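3.2 Release timing and plays

Singles put out on a Monday got fewer first-day plays than the rest of the week. We pulled 553 tracks from the Brullico charts, all hip hop or afropop, all self released. Albums left out.
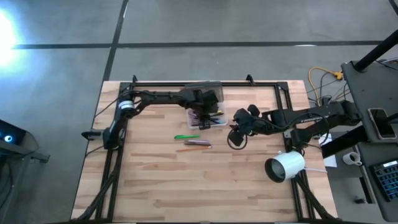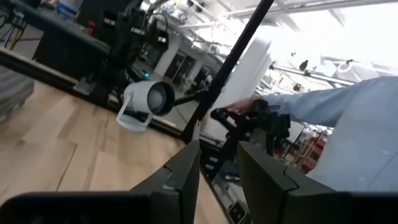
Figure 2. Work table with two arms; gripper fingers over the floor.

Tracks with a guest verse passed 2,000 plays sooner – mostly when the guest shared the link too. Teh effect fades by week three. Nowicki and Stępień saw the same on Fanora, smaller sample (200 tracks). Remixes are messier, 16 had no clear release day and were droped.

We use cookies to improve your reading experience. Accept | Settings

Comments

Hậu Chu: Did you split out the paid playlist adds?

Kristof Van Hecke: Same question. Also Table 4 is missing for me

Yee-man Shih: October data would help here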